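Print this article | E-mail this article

4. The box on the floor: where small toys live

Lilla Barta and Sekar Harahap

4.1 Containers that were something else first

When we began the Ladura household study in September we had rather expected to write a good deal about toy boxes, by which we meant the sort of thing one buys in a shop with the word TOYS painted on the lid. We had even set aside a column for them in the diary sheets. As the sheets came back from the families in Trernstead, though, that column stayed very thin, and the one next to it, headed "other container", filled up so quickly that several parents carried on into the margin. Ice cream tubs, shoe boxes, a fish kettle, a drawer that had come out of its chest and never gone back – all of these were doing the work, and doing it perfectly well.

Biscuit boxes and tins deserve a paragraph to themselves. They turn up in a great many homes after a holiday, and several of our parents could say exactly which holiday it had been. One mother told us that hers had come from her aunt at the end of Ramadan, and that her daughter had asked for the box before the biscuits were finished, so that for some days the two were in competition. A father on the same street kept sewing things in the round tin and toy animals in the square one, and was very firm with us about the difference. A box of this kind is light, a small child can drag it, and it holds just enough to be interesting without being a nuisance to put right.

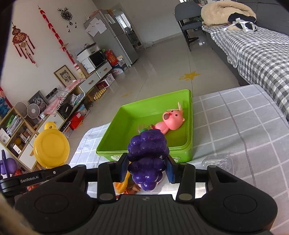

Figure 3. Pink toy animal in a green container, on a checked cloth; toy grapes in front.

4.2 What goes in together

We asked parents to empty the container once a week and to write down what was in it, in whatever order it came to hand. Across the study this gave us 1000 lists, and we confess that reading them was one of the great pleasures of the work. The adult idea of a sensible set (food with food, animals with animals) does appear, chiefly on the lists made soon after a grown-up has had a tidy. Give it a few days and the sets begin to lean into each other. A pig goes to live in the saucepan. Somebody's hair slide becomes a fish, and has to be kept with the plates from then on.

Play food was the steadiest thing in the mixed boxes. Corn, grapes, slices of this and that, the bowls and pots to cook them in: these were on the lists from one week to the next, while the figures and the odd bits came and went around them. We think the pots have something to do with it. A bowl is a toy, but it is also a smaller box inside the box, and the children used it that way, stirring one minute and storing the next. 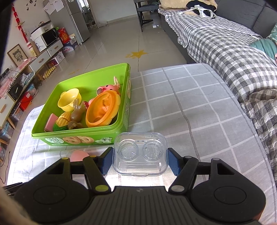
Figure 4. Play food in a lime-green box printed with biscuits: corn cob, bowl and pot, with a pink pig behind the pot.

Odds and ends of clear plastic came up often enough for us to give them a code of their own. We had written "packaging" on the first version of the sheet and were corrected, quite rightly, by a grandmother who pointed out that once the child has given it a job it has stopped being packaging. Bottle shapes, lids and little cases with a compartment or two were the favourites. Parents were of two minds about them. Some threw them away at night and hoped for the best, and others had come to see that a small case which opens and shuts may be played with for longer than the present it arrived beside. (We have left medicine containers out of this altogether. Where they appeared on a list we rang the family, and the point is taken up in section 6.)

A word too about the cloth, mat or blanket. We did not ask about it at first. It crept into the diaries by itself, because parents kept writing "tipped out on the mat" or "gathered up in the blanket and poured", and by the second month we had put in a line for it. A cloth marks out where the game is, it is kinder to knees than tiles, and at the end it can be lifted by its corners. Families who put one down wrote of shorter evenings hunting under the furniture, though we have only their word for that and would not build anything on it.

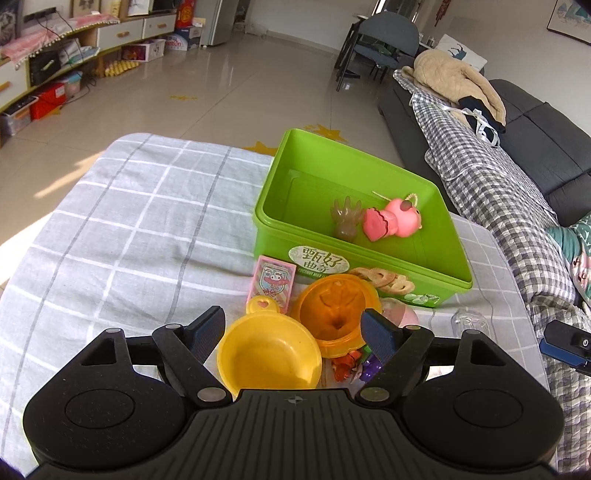
4.3 Labels, real and borrowed

Much of the advice given to parents on storage leans on labels. The Ullus leaflet, which all our families had been sent through the playgroup, suggests a photograph or drawing of the contents on each box, so that a child who does not read yet can put things back where they belong. We liked this advice and still do. In practice we found very few labels made at home, and those few were mostly out of date, bless them: a drawing of bricks on a tub of crayons, a carefully cut-out train above a heap of dolls' shoes.

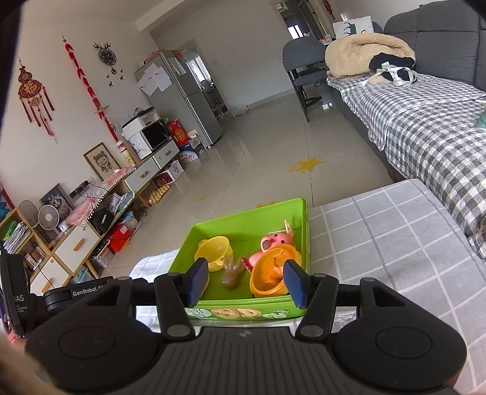

Children, as far as we could tell from the diaries and the visits, were not troubled by a label that did not match. They knew the container as a whole, by its colour and its usual spot, and asked for "the green one" or "the noisy one" when the printed side said something else entirely. The green box shown here still has its biscuits on the front, with a pot at one side and another, lidded, near the label, and a child looking for the pots would need only the colour to go by. One boy of four, asked by the second author what his own biscuit box was for, looked at the picture on it for a long while and answered "animals", in the patient tone one keeps for visitors. His mother had offered to cover the picture with plain paper and he would not hear of it. We came to think of the old label as a sort of name, which need not describe its owner any more than a surname does, and we have since softened our own guidance to say that a well-known box may be left as it is.

There is a practical side to this for playgroups and childminders. Where a room has matching white tubs in a row, the pictures on them have a great deal of work to do, and somebody has to keep them up to date. Where the containers differ, that work is already partly done. We would not throw out good tubs for the sake of it, but a room with a few odd boxes among them may be easier for the smallest children to find their way about in, and we return to this with the playgroup visits in section 5.

Related items

Harahap, S. – Who puts the bricks away? Evening diaries from Trernstead
Barta, L. – Pans, pots and pretend dinners: play food at home
Ladura household study: notes for families
Barta, L. and Harahap, S. – The drawer that never went back

Print | E-mail to a colleague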